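Home Organization Basics – Handout 4
Baskets, liners and the soft stuff
Instructor: Purificación Sarmiento
Skirimo Community Classes, Room 2

Welcome back! Last time we worked through drawers, and a lot of you stayed behind to ask what to do with the things that refuse to lie flat. Tonight is for those things: hand towels, spare pillowcases, cleaning cloths, bags, the fleece blanket that slides off every shelf you put it on. My answer to nearly all of it is a basket, and I'm going to try to make you as fond of them as I am.

Bring your worksheet from Handout 3 (the one with the shelf measurements). If you lost it, there are spares by the door.

1. Why wicker

A woven basket gives a little. You can push it into a gap that is slightly too tight and it will forgive you, where a hard plastic bin just scrapes the paint. It lets air through the weave, so cotton that has been sitting for a month still smells like cotton. And it looks good on an open shelf! Tan and caramel shades go with almost any wall color, and a basket that you like looking at is a basket you will put things back into.

The drawback is snagging. Run your palm around the inside before you buy. If it catches your skin, it will catch a loop of terry cloth.
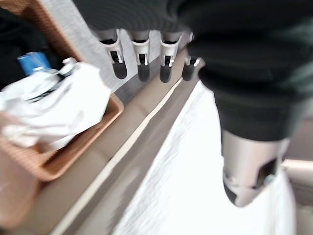
Liners come next, and I get more questions about these than anything else. You have three choices. A sewn cloth liner is the prettiest and washes well, but it has to fit. An old pillowcase, opened out and folded over the rim, does nearly the same job for free. A plain plastic bag is fine for anything that might be damp or dusty, as long as you empty it often – Obaidul Thambiah, who taught this unit before me, changed his every laundry day and swore by it.

Whichever you pick, press it down into the corners before you fill. A liner that floats in the middle steals a surprising amount of room.

2. Picking the size

Measure the shelf first, then the basket, and measure the basket at the rim. Most are wider at the top than at the base, and the label may give you only one of those numbers. Leave 2 inches of air above the rim so your hand can get in.

For a bathroom shelf 12 inches deep, go for a rectangular basket with the short side facing you. Round ones are lovely on the floor beside a chair and hopeless in a row.

Look for handles too. A cutout in the side wall works better on a shelf than a loop that sticks up, and you can pull the basket forward with a couple of fingers. Check that the weave around the opening is bound tightly, as it takes all the strain.

3. Filling it: folded or heaped?

Now for the part where people disagree. I-hsuan Wu and Henk Goossens argued about it for most of a coffee break in May, and I enjoyed every minute.

The folding side says: thirds, then thirds again, stand each piece on its edge, and you can see every towel at once. All true. I do it with guest towels.

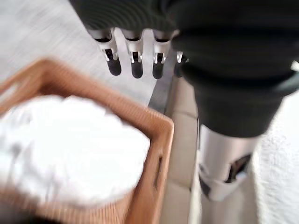

The heaping side says that a cleaning cloth doesn't need to be folded, ever, and that time spent folding rags is time you could spend sitting down. Also true! If everything in the basket is the same kind of thing and the same color, heaping is perfectly good storage. Reach in, take the top one, done.

The trouble starts when you heap mixed things. One washcloth under six bath towels is gone until spring. So keep to one kind per basket, and stop at the rim. Once the pile goes above it, pieces start falling down behind the shelf.

4. In-class practice

Work in pairs. Each pair takes one basket and one stack of whites from the side table.

– Line the basket. Try the pillowcase method first.
– Fill it with folded pieces, standing up. Write down how many fit.
– Empty it and fill it again, heaped, without squashing.
– Swap with another pair and try to pull out one piece without disturbing the rest.

5. For next time

Choose one soft pile at home and give it a basket, a liner and a spot. Write down where the pile used to live and who in the house uses it most. If you can, ask that person to put something away without any instructions from you, and make a note of where it ends up.

We'll be on hooks and rails next, so please measure the back of one door.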